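préparé notre enquête pendant tout le mois de décembre, et quel plaisir de voir les réponses arriver ! Notre sujet : comment les habitants du quartier Jikport gèrent-ils les restes de repas ? Nous avons distribué 1 000 questionnaires dans les boîtes aux lettres et 724 nous sont revenus remplis, un résultat que notre tuteur, Tuncay Ağca, n'espérait pas du tout.

Première surprise : le pain. Il arrive largement en tête des aliments jetés, devant la salade et le riz cuit. Nous avons ensuite mené 19 entretiens à domicile (merci pour les gâteaux !) et les gens nous ont parlé de leurs grands-mères, de soupes, de pudding au pain rassis… On aurait pu y passer l'année.

Vaisselle, évier et rangement :

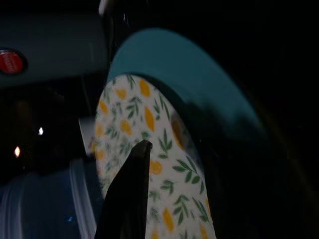
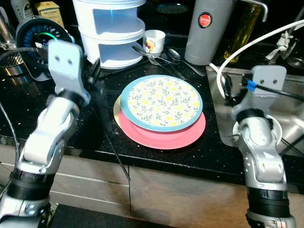
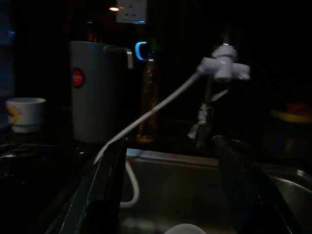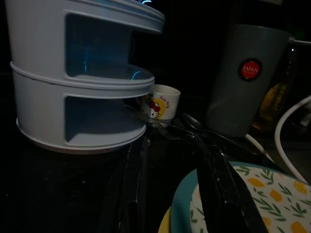
Reste la question du compost. Sur les 50 foyers de la rue Prokopenko, beaucoup ignoraient l'existence du bac collectif, pourtant installé derrière l'école ! Nous proposons donc une affichette par immeuble et un atelier « pain perdu » à la rentrée. Les recettes récoltées sont en annexe 2, essayez celle aux oignons.

Contact : atelier Gitach, bâtiment Fletham | © Tous droits réservés | Haut de page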